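Project report, robotics module
Eulalia Sosa
4 Aug 2022

# Two finger shapes for a hand-held gripper, tried on clothes

## 1. What I set out to do

My project looked at whether the shape of the fingers on a hand-held gripper makes a difference when the thing being picked up is soft. Most of the gripper comparisons I read for the background section used blocks, cups and tins. Clothes behave differently. They sag, they fold over the fingers and they slide out slowly, so a grip that looks fine at the start can fail halfway through a move.

I compared two sets of fingers, which I call by the names used in our workshop:

- **Vendari** – flat plates with a long slot in each one
- **Droltska** – solid plates with a shallow curve at the tip

Both sets fit the same gripper body, so the trigger, the housing and the camera stayed the same all the way through. I planned the work in May and did the practice sessions at the start of the summer.

## 2. Method

Each trial had one garment and one task. The tasks were lifting, dragging across a flat surface, and folding in half. For the folding task two grippers were used together, one in each hand, with the fingers closing on opposite ends of the garment.

I used 11 garments in all. Nine were everyday items such as T-shirts, leggings and jeans, and the other two were thick jumpers that I added after the first session went better than planned. Every garment was tried four times with each set of fingers. A trial counted as a success if the garment reached its end position without being dropped or touched by hand.

The trials were done in an ordinary room at home. I had thought about using the bench in the lab, but the bench has a rubber top and cloth sticks to it, which would have made the dragging task harder than it should be. A woven mat gave a surface that cloth could slide over, and the same kind of mat can be bought cheaply if anyone wants to repeat the work.

The camera recorded from the back of the gripper, looking forwards over the fingers. I wanted the finger tips in view the whole time, because the moment of slipping is what I needed to find later when going through the recordings. Soft trousers and leggings were useful for setting this up, as they are long enough to stretch well away from the fingers and it is easy to follow the cloth from one end to the other.
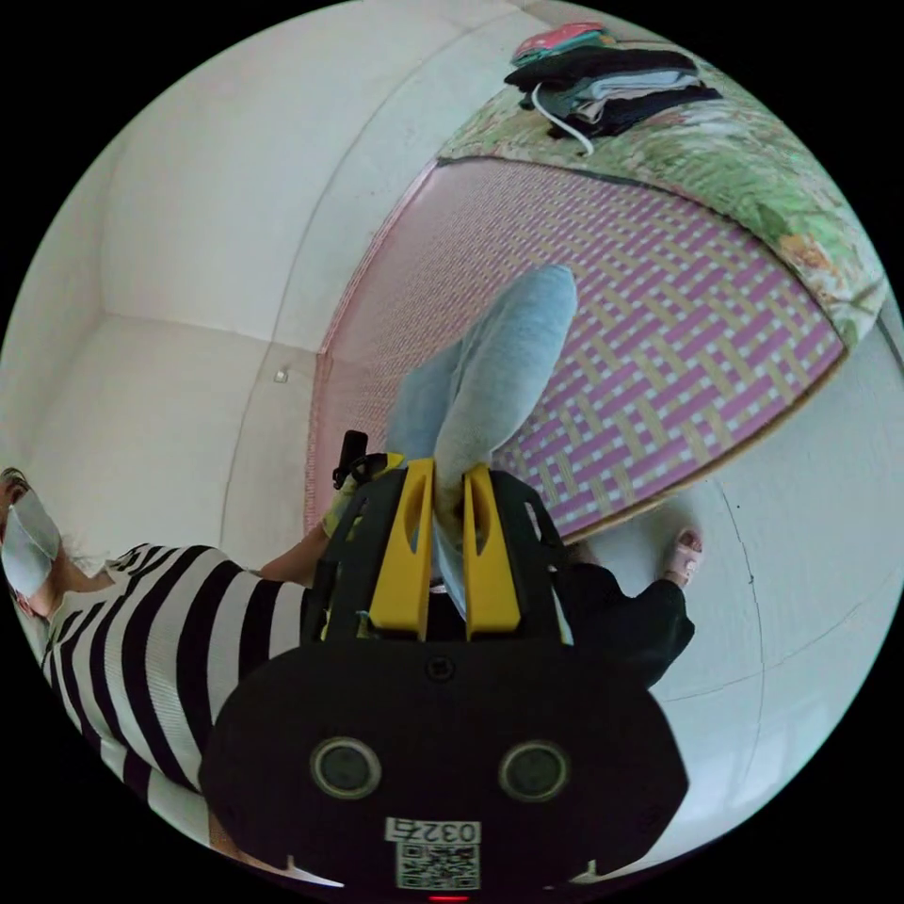
**Why not use a full robot arm for the comparison?**

An arm would have added its own errors in position and speed, and I only wanted to compare fingers. A hand-held gripper also takes a few minutes to set up, so I could fit many more trials into each session.

## 3. Results

### 3.1 Thin and stretchy garments

The slotted fingers did better on thin cloth. When they closed, a little of the fabric was pushed into the slots and this seemed to stop it sliding. The curved fingers often picked up one layer only, so the second layer stayed behind on the mat. On leggings this happened in more than 4 trials, mostly during folding.

### 3.2 Denim

I expected jeans to be easy for both sets, as the cloth is stiff and has thick edges to hold on to. Lifting was easy. Dragging was harder than I expected, and the hem tended to turn under itself. For folding, the best approach was to take the waistband in one gripper and a hem in the other. The waistband is several layers thick and the Vendari fingers had to be closed fully before it would stay put. With the Droltska fingers the waistband sat in the curve and needed less force.

Holding the waistband high while working at the hem also helped with the view, as less cloth fell in front of the rear gripper's camera.
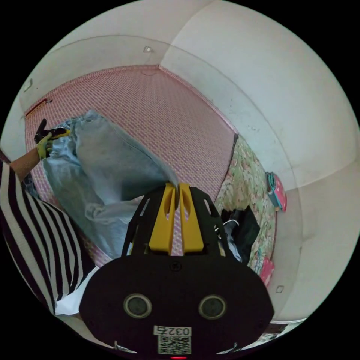

*Figure 2. Jeans held up by the waistband, with the hem at the tips of the slotted fingers.*

### 3.3 Jumpers

Neither set managed the jumpers well. The opening between the fingers is too narrow for thick knitted cloth unless it is taken by a cuff. I have left these trials out of the main comparison and put them in the appendix.

## 4. Problems

The trigger spring on one gripper became loose and I replaced it with a Tak spring of the same length. It felt slightly stiffer. I repeated the denim trials after the change so that all of them used the same spring.

The wide view from the lens bends straight lines near the edge. I tried the Trorholm script to flatten the recordings, but it cropped too much of the garment, so I went back to the original files and judged each trial by eye.

I was also the only person marking the trials. A second marker would have been better, mainly for the folding task, where it is not always clear if a fold is finished.

## 5. What I would change

I would make a third set of fingers with the slots of the first and the curved tip of the second. I would also measure the closing force, which I could only describe by feel. A small force sensor behind one finger would be enough, and there is space for it in the mount if the screws are moved outwards. The drawings for both finger sets are in the project folder, along with the marking sheet.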